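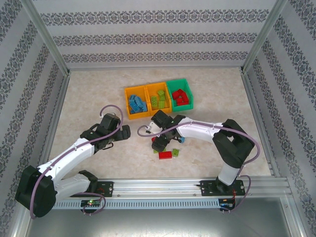 ブロック仕分け、双腕セル。右腕が床のばらブロックの上、左腕は待ち側。

2021年5月12日(水)

午前はSkadeoの運用規則(第2版)とセルの突き合わせ。午後はログの見直し。今日は新しい収録なし。

最初に書いておくと、自分はこの規則をあまり信用していない。Brarnitzから降りてきた文書で、現場で一度も腕を動かしたことのない書きぶりの項がいくつもある。とはいえ守らないと収録分が受け入れ側で弾かれるので、どこが効いていてどこが飾りなのかを自分たちで確かめておきたい。以下、順番はばらばら。

ケーブルの項
「ケーブルは可動範囲全域で張力がかからず、かつ作業物に接触しないこと」。文としては正しい。正しすぎて何も決めていない。張力をなくすにはたるませるしかなく、たるませれば何かに触る可能性が増える。うちの紫のケーブルも、左はグリッパの上で弧になっているし、右は前腕に沿って垂れている。右の垂れ方は、腕を伸ばした姿勢ではそれらしく見える。肘を畳んだときにどこへ行くかは別の話で、規則にはどの姿勢で測るのかが書いていない。
結局、こちらで姿勢を決めた。原点、一番遠いビンの奥、一番手前の床、それと手首を回しきったところ。各姿勢で止めて、目で見て、垂れが一番低いところをビンの縁の高さと比べる。手首を回しきったときの右腕が一番怪しい。接触はしなかったが、余裕があるとは書きたくない。固定位置をひとつ肘寄りにずらす案あり。次に止めたときにやる。

初期配置の項
「対象物は作業領域内に無作為に配置する」。これが一番腹立たしい。人間が手で撒いて「無作為」と言っているだけで、実際には右腕の届きやすいところに寄る。自分で撒いても寄る。3月の収録を見返すと、開始時のブロックが右腕の手前に固まっている回がやたら多く、左腕はほとんど待っているだけ。双腕セルの収録と呼んでいいのか疑わしい。
Demissieの側では座標表を印刷して、それに従って置いているらしい。面倒だが、少なくとも後から「どう置いたか」を言える。うちも表を使うことにする。ただし表を使えば偏りが消えるという説明は信じていない。表を作った人間の偏りが表に移るだけだと思う。床を格子に切って、左右の到達範囲が均等に出ているかを収録後に集計する。集計しないなら表もいらない。

ビンの色の項
「ビンと対象物の対応は収録前に明示し、途中で変更しない」。ここは珍しく賛成。今の対応は、左の黄ビンに青、真ん中の黄ビンに黄緑、右の緑ビンに赤。緑のブロックが緑のビンに入らないので、慣れない操作者が間違える。間違えた回のログを見ると、緑を持って緑ビンの方へ行きかけて、途中で真ん中に戻っている。戻った回は最終結果だけ見れば成功扱いになる。規則の成功判定は「終了時に全数が指定ビン内にあること」だけなので、迷った軌道もきれいな軌道も同じ丸がつく。
色を合わせてしまえば操作者は楽になる。でもそれをやると、受け取った側は「同じ色のところへ入れる」動作を学ばせたことになって、指示文を読んでいるのかどうか区別できない。だから対応は今のまま。かわりに収録票に「迷い」の欄を足した。丸かバツかの二択で、理由は書かせない。書かせると誰も埋めなくなる。
もうひとつ、床に赤、緑、青が混ざって散っている状態から始めるとき、どの色から取るかが規則にない。操作者の癖がそのまま順序になる。順序も指定するべきか。指定すると単調になりそうで、今は保留。

背景の項
「背景は視覚的に単純であることが望ましい」。うちの壁は白地に濃い青灰色の飾り模様が帯で入った壁紙で、単純とは言いにくい。午前中に「規則違反では」と言われた。「望ましい」は義務ではない、というのがこちらの返事。
そもそも単純な背景が良いという根拠が文書のどこにもない。白い壁だけで収録したものが、模様のある部屋で動くのか。逆に模様入りで収録したものが白い部屋で動くのか。どちらも試していないのに望ましいと言われても困る。Skostleyのセルは無地の壁だと聞いているので、向こうの収録分で学習させたものをこちらで動かし、こちらの分を向こうで動かせば、少しは話ができる。向こうに打診する。それまで壁紙は剥がさない。
柱と壁の継ぎ目で模様がずれないように、とも書き足しておく。カメラ位置の確認に模様を目印として使っている人がいるため(自分も使っている)。本当は専用のマーカーを使うべき。

グリッパの項
「把持前の開き幅は対象物幅に対し適切であること」。「適切」とは何か。開きすぎれば隣のブロックを押す。閉じすぎれば上から当たる。ブロックが寄り合っているときは、全開で降ろすと指の脇のブロックに触ることがある。触って動いた回をどう扱うかも決まっていない。
うちの暫定:隣のブロックが動いても把持が続いたら有効、ただし備考に「接触」と書く。ビンの縁に指が当たった場合は無効。縁に当たるとビンの位置が変わり、その後の回が全部ずれるから。ビンは床に固定していないので、これは本当に起きる。固定しろという声もある。固定すると今度は当たったときの力が全部腕に返る。どちらがましか、まだ決められない。当面は床に角の位置を鉛筆で印しておき、各回の前に戻す。

待機側の腕の項
規則には一行だけ。「非作業腕は作業腕の動作を妨げない位置に置く」。うちの左腕はグリッパを開いたまま黄ビンの手前あたりで待つことが多い。妨げていないと言えば妨げていない。だが、すぐ動ける位置というのは、つまり近い位置のこと。両腕を同時に真ん中のビンへ向けた場合の干渉は、操作者の注意だけに頼っている。規則が人の注意に頼っているとき、それは規則ではなくお願いだと思う。
ソフト側に領域の仕切りを入れる提案を出してある。真ん中のビンの上は片方ずつしか入れない、という単純なもの。操作感が悪くなるという反対が出るのは分かっている。悪くなる程度を測ってから反対してほしい。

通電表示の項
「作業者は収録前に基板の表示灯を確認すること」。左の取付板の下の小さい基板は緑のLEDが光る。だから確認した、とチェック欄に印をつける。で、この緑は何を意味しているのか。電源が来ているのか、通信が通っているのか、その両方なのか。規則は「緑であること」としか言わない。手元の資料も見たが、該当の記載を見つけられなかった。意味の分からない灯りを確認させるのは、確認の習慣を壊すだけなのでやめたい。配線図を持っている人に聞いて、分かった意味をチェック欄の横に書く。分からなければ欄ごと削る。
右側の基板から上がっている赤と黒の細い線は、引っ張られたときに端子側で受ける形になっていないかを次の停止時に見る。規則には線の固定についての記述がない。表示灯より先に書くべきことだろう。

ログの見直し(午後)
規則どおりの判定で数えなおした。対象は3月からの分。
収録 233
規則どおりの成功 183
この差の50を「失敗」と呼んで捨てるのが規則の手順。捨てる前に全部再生した。落ちている理由が揃っていない。途中で操作者が止めたもの、時間切れ、ブロックを落として拾いなおしているうちに制限に達したもの。最後の種類は捨てるのが惜しい。落としたあとの拾いなおしこそ、実機で一番欲しい動作だと思うのだが、規則の上では止めたものと同じ箱に入る。
逆に成功側にも変なものが混じっている。ビンの縁で弾んで運よく入った回。迷って戻った回。成功の数だけを見て品質が上がったと報告するのは、やめてほしい。
提案としては、結果の欄を成否だけにせず、止めた理由の符号をつける。符号は少なく。細かくすると操作者ごとに使い方がばらけて、数える意味がなくなる。

残すもの、削るもの(現時点の自分の意見、合意ではない)
残す:ビンの対応の固定。ケーブル確認、ただし姿勢を書く。
書き直す:初期配置、グリッパの開き幅、待機腕。
削る候補:表示灯、背景の「望ましい」。
Brarnitzに返すのは書き直しの分だけにする。削る話まで一緒に出すと、向こうは全部をまとめて「検討中」にする。前の版のときがそうだった。

未処理
・右腕ケーブルの固定位置の変更、変更後に同じ姿勢で再確認
・格子の集計スクリプト。左右の到達範囲を別々に出すこと
・Skostleyに相互実行の打診
・ビン固定の試験。固定なしと比較するなら同じ座標表で
・収録票の「迷い」欄、古い票を捨てる(混ざると面倒)

追記
夕方に座標表どおりに置く練習だけした。表の数字を読んで床に置くだけで思ったより時間を食う。読み上げる人と置く人を分けたら速くなったが、置く人は数字を疑わなくなる。一度、隣の行を読んでいたのに最後まで気づかなかった。表は行ごとに濃淡をつけて印刷しなおす。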